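How to Clean and Seal a Marble Top at Home

When I moved to Darnar, the apartment came with more marble than I have ever owned. My neighbor Frøydis Holmgren worked many years in a stone shop, and she taught me the method I write here. It needs one evening, from 6 p.m. for example, and then one night of waiting.

First, find out if it is real marble

Many tops only have a marble pattern. Turn the piece or look under the edge. In real stone the veins continue into the side, and in a printed surface they stop. A printed surface does not need sealer, and you can go directly to the washing part.
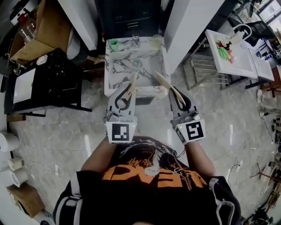
Small tables are the best place to learn, and I advise you to begin with one before you touch the kitchen. If you make a mistake with the sealer, you lose little time. A square top with white and gray pattern, like the small table here, is a good size for practice, but check the material first as I wrote before.

What you need

A bowl of warm water
Dish soap without lemon or vinegar
Two soft cloths, one for washing and one for drying
Baking soda
A water-based stone sealer (I use Pimton, but Lammers is also fine)

I paid 44 for my bottle of Pimton, with 690 ml in it. It was enough for all my surfaces and the half of it is still in the closet.

Wash and dry

Put a few drops of soap in the water. Wash with a cloth that is well squeezed and go in straight lines. After this, wash again with clean water – soap that stays behind makes a gray film under the sealer. Dry with the second cloth and leave the stone alone for one hour.

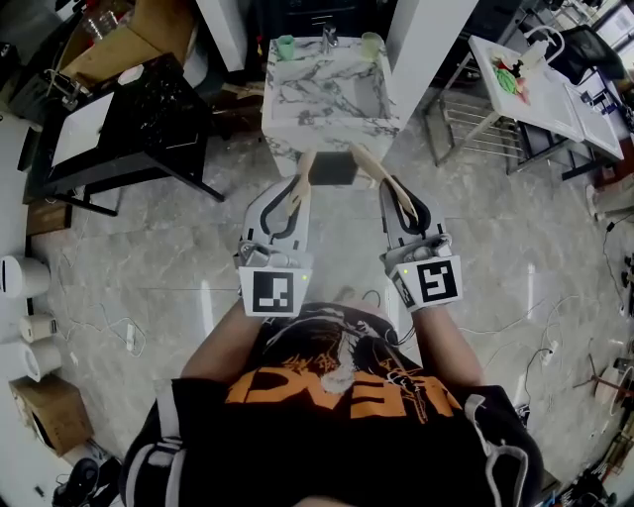

Around a faucet the work is slower. Water stays at the base and leaves a hard white ring. Do not use a lime remover there, it burns the marble. Lay a wet cloth on the ring for 20 minutes and rub softly with your finger through the cloth. Repeat it if necessary.

Remove the oil stains

Mix baking soda with water until it is like thick yogurt. Put it on the stain, cover it with plastic film and make a few small holes in the film. Leave it until the next day. Old stains can need three or four times.

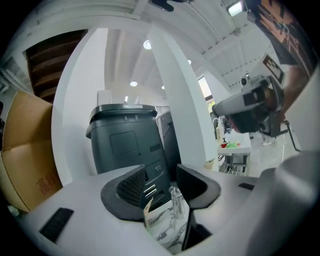

Oil and coffee are the two things I repair most often, and both come from objects that live on the counter the whole year. Lift everything, also what is heavy, and look at the stone under it. A tall machine or a clear glass bottle on a marble-patterned surface looks nice, but each of them can leave a ring. I put a thin cork mat under such things now.

Seal

Test the sealer in a corner first. Then put a thin layer with a clean cloth and wait the time that is written on the bottle. Wipe off all that the stone did not drink. If you let it dry on top, you get shiny spots, and they are difficult to remove. Wait until the morning before you use the surface. 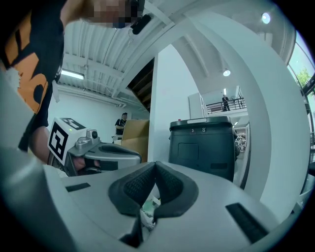 Black T-shirt with an orange and black graphic.

For sealing, wear an old shirt that you do not love. My friend Harriet Whitlock uses a Firau apron.

How often to repeat

Put some drops of water on the stone and wait ten minutes. If the place becomes dark, it is time to seal again. In my kitchen this happens every October.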